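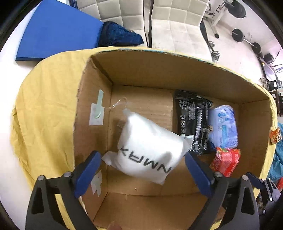 Chapter 5
Packing and Unpacking

Open any parcel and you are looking at a string of decisions. Someone picked the box, someone chose what went in next to what, and someone decided how much empty space was too much. Packing is one of the oldest jobs in trade, and it is full of good puzzles!

Take the warehouse at Sosdale, where Selamawit Lemma ran the packing floor. On 29 May 2019 her team sent out 1016 parcels, and 94 of them held a mix of soft and stiff goods. Those mixed boxes took the longest. A soft bag will slide into any gap you leave it, while a stiff packet wants a wall to lean on — put them in the wrong order and the lid won't close flat.

We will start with the box itself. Why does corrugated cardboard hold up so well along its ridges and fold so easily the other way? From there we move to plastic film, tape and seams, and you'll get to try the Henriques drop test with a box from home (bring an old one, the more battered the better).

The last part of the chapter turns to unpacking, a skill most of us have never been taught. Where do you cut? What comes out first? Berhanu Tesfamariam's notes on page 23 are a great place to begin.

Before you read on, find a used carton and run your thumb along a torn edge. Write down how many layers you can feel.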